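ok moving thread. left Whitfield in November, six days in the new place in Clevau, brain is soup. writing this down before I forget it all

1/ get the quote in writing. mine went from "should be fine" to an extra 298 on the day becuase of stairs. I had mentioned the stairs. twice

14 replies 9 reposts

2/ total was just under my 2,000 limit. limit did not include pizza, tape, second tape, a shower curtain. make it include those

3/ Hodulen was the moving company. nice guys, fast. one lamp dead. claim form is four pages for a lamp so guess who's eating the lamp

31 likes

4/ label the SIDES of the boxes. not the tops. once they're stacked the tops are useless and you will be standing there at 11pm looking for a phone charger

5/ change of address: do the bank first, then the car insurance, everything else can wait a week. pharmacy took me three calls 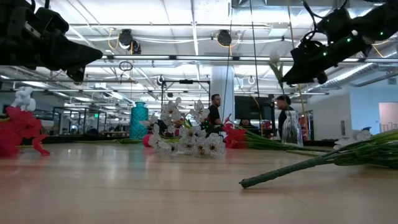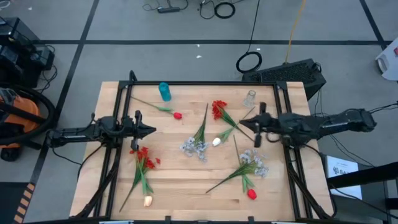
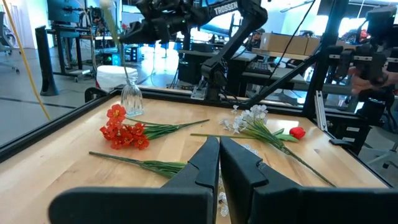

6/ unpacking order. bed, bathroom, coffee, stop. go to sleep. I tried to do the whole kitchen the first night and put the plates in a cabinet I can't reach. second day do the kitchen for real, third day clothes. anything just for looks goes last, and yes that means fake flowers, like the ones all over that pale wood table. they don't need water, leave them in the box till you know where the couch goes. same with picture frames. I hung two and already moved both

52 likes 6 replies

7/ old place: take pictures of every wall before you hand back the keys. inside of the oven too. they tried to keep 207 of my deposit for "oven condition". sent them the oven photo, got it back in two days

8/ internet. book it the minute you sign the lease. Ilidier gave me a window of 8am to 6pm and came at 5:50. been living off my phone until then, data is toast

22 likes

9/ keep one bag with you, not in the truck. meds, charger, toilet paper, scissors, a towel, lease. I forgot scissors. opened boxes with a house key for a whole evening, key is kinda bent now

10/ things I moved and shoudn't have: a printer that hasn't worked since the last move, nine mugs, a bag of other bags

will add more if I find the box with my winter coat in it

3 replies 1 repost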